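Flarnside Automation Group - minutes of the bench safety meeting, 9 Jul 2018

1. Left hand stall
The left hand faulted on cycle 111 of the pegboard run and kept its grip when the stop was pressed. The arm held position as it should. Great work by the bench crew, who had the power isolated in 52 seconds! The log from Usow shows the finger controller dropped off the network and never got the release command.

2. Cause
Lots of lively discussion. Favourite theory is a worn connector in the wrist cable - it has done 619 hours and the Çetinkaya manual says to swap it at 400. We missed that. Replacement hours will now go on the whiteboard by the door.

3. Stop behaviour
Agreed that a hand losing its controller must go slack within its own firmware. Algate have a draft patch and we are really keen to try it. Until then, no reaching onto the table while either arm is powered.

4. Actions
- Swap both wrist cables before the next run.
- Test the patch with the arms parked, then on the board at half speed.
- Write up the fault for the August newsletter.

Pegboard task, both arms at the bench:

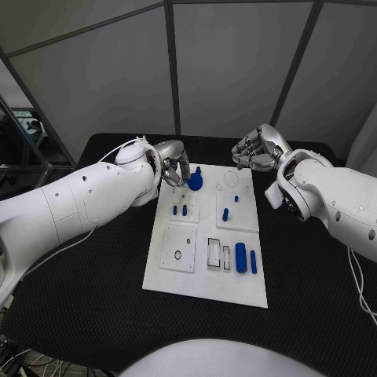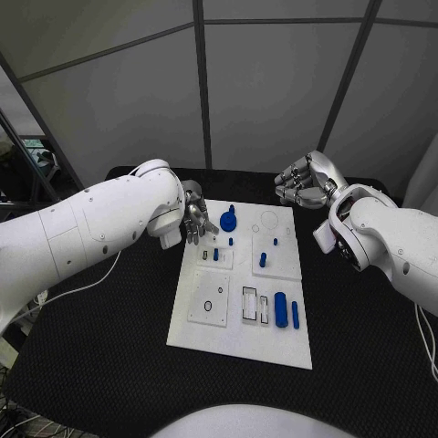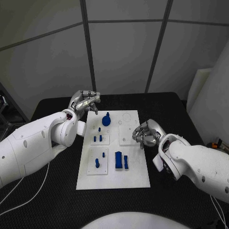
Photos: Flarnside Automation Group

5. Next meeting
August, same room. Bring your fault logs - the odd ones especially!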